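Toy kitchen dishes: where do you keep yours?

Posted in Small Spaces, 13th March

seija_h
OK, I need opinions. The play kitchen stuff has taken over our apartment and I'm trying to work out what stays. I want one little set that lives on the table, with a rack so things get put away standing up, and the rest goes in a bin in the closet. So far the keepers are the blue mug, the yellow bowl and the big white plate. I'm wavering on the play food.

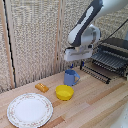

Reply 1
algirdas_v
Keep the food! A bowl with nothing to put in it gets boring in 4 minutes at our house. I'd lose the plate, big plates hog the table.

Reply 2
Ilze K
Disagree with algirdas, the plate is what everything gets served on. Mine would riot. Put the food in a drawstring bag and hang it on a hook.

Reply 3
seija_h
No hooks, we rent :( And bags just end up on the floor here. I do have a pile of odds and ends with no home at all, like a blue block and some crumpled black stuff, and I keep moving it from one spot to another.

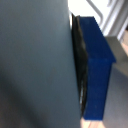 Can plastic play dishes go in the dishwasher?
Top rack, low heat, and skip the dry cycle. Thin ones can warp, so I do those in the sink with dish soap.

Reply 5
heino.luik
Odds and ends get a shoebox. When the shoebox is full, something leaves. We've done that since the move and I'm never going back.

Reply 6
Ilze K
A shoebox is just a junk drawer with a lid, Heino. Sort it by color! Blue with blue, yellow with yellow, even little kids get it.

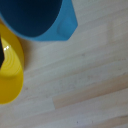 How often should a play set get sorted?
Once a month is plenty for a small one. Ours gets done when grandma visits.

Reply 8
seija_h
Trying color for now, shoebox if that flops. The plate stays, sorry algirdas.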